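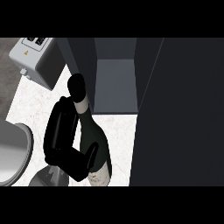 Simulation & Digital Cells > Grippers and Contact

Bottle pick slips after pad swap, kitchen cell

onyeisah
We changed the finger pads in the sim version of our kitchen cell to match the softer ones on the real gripper. Since then the wine bottle pick fails 15 times in 50. The grip closes, the lift starts, and the bottle rotates about its long axis until the neck drops. Pad friction is set from the Skandska sheet. Bottle mass is unchanged. Physics step was last touched in July.

n_tijani
Check the collision mesh on the pads before the friction. If you imported the rounded visual mesh and let the tool build a convex hull, you get one or two contact points on a cylinder. No torsional resistance at all.

bassey_tech
Disagree. A hull would have failed far more often than that. I'd look at where on the bottle you're closing. Near the shoulder the diameter is changing and one finger always lands first. Move the grasp down onto the straight part of the body.

onyeisah
Hull is on, I'll admit. The grasp point is 61 mm below the shoulder, so it should be on parallel glass.

n_tijani
Should be, if the bottle frame is where you think it is. Ours had its origin at the base in one file and at the centre of mass in another. Draw the frame and look.

s.amin
Both worth doing, but change one at a time. Order I use:
- replace the hull with a box or capsule per pad segment
- turn on torsional friction, off by default in our build
- drop contact stiffness until penetration settles, then bring it back up
- only then move the grasp

bassey_tech
Softening contacts to get a pick through is how you end up with a sim that passes and a cell that doesn't. Measure the real pad first.

s.amin
Hence bringing it back up.

onyeisah
Capsules in, torsional friction on, same grasp point. 7 failures in 50, colour of the label still irrelevant. Frame origin was correct. Grasp goes down the body next - I'll post the numbers with the pad measurement.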